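Budget for the Doors First

Most capital requests for mobile manipulators that I have reviewed start with the arm. They list payload, reach, repeatability and a unit price. Doors show up late, usually as a line called "site preparation" with a round number next to it. I think this order is wrong, and the planning round for the Ostport building is a good case.

The Ostport request covered two-armed units for evening supply runs. The building has 62 interior doors between the loading area and the far offices. The first draft set aside $2,000 for all of them. A single powered opener, installed and wired, can use up that amount. Either the robot works the handles or the budget is fiction.

Simulation is the cheap way to find out which. The Plulholm model used for the Ostport study includes double doors with lever hardware, and a two-armed unit can be placed at the opening before any purchase order is written.

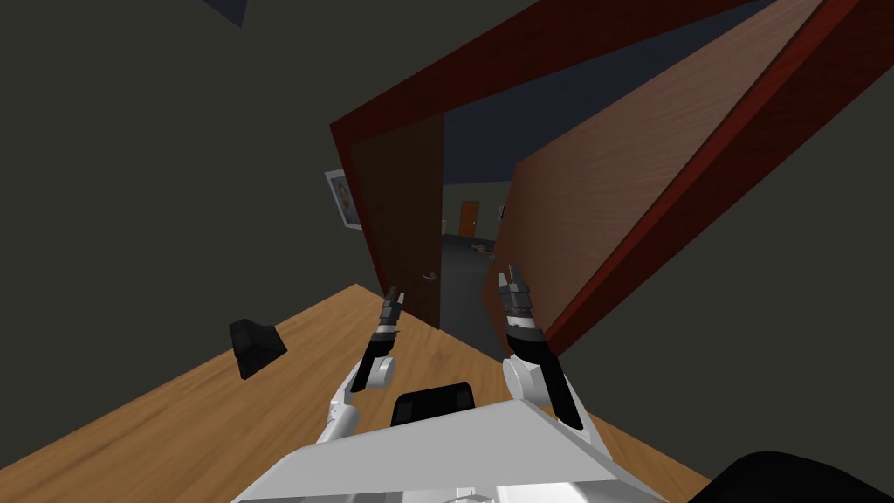

What to Pay For

Simulation hours should be a separate line, approved ahead of hardware. Rirnell quoted 120 hours for the door study. Reviewers objected that this bought no equipment -- which is true, and also the point. A study that rules out a gripper costs less than returning one.

The second line should be end effectors. A plain two-finger gripper is the default in most quotes, and it may be enough. Lever handles vary in length, height and clearance from the leaf, and the gripper has to be judged against the hardware on site. I would ask each bidder for 40 simulated attempts per handle type, with failures reported by cause. Nowakowski offered this without being asked. The other bidders sent a brochure. 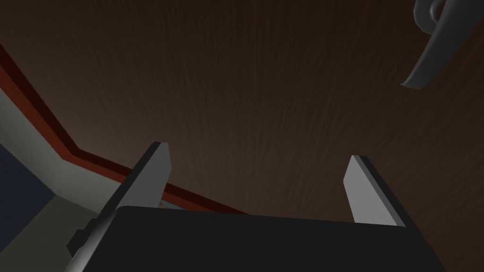

The third line is door hardware. If one handle type accounts for most of the failures, replacing that type is a one-time cost with no software support attached. Facilities departments tend to resist this because it comes out of their budget and the robot comes out of someone else's. The request should combine the two -- otherwise the cheaper fix loses to the one that is easier to charge.

None of this settles whether Ostport should buy. Simulated friction is only an estimate, and old closers behave badly in November. A contingency for on-site tuning belongs in the request, held back until the door study is delivered and read.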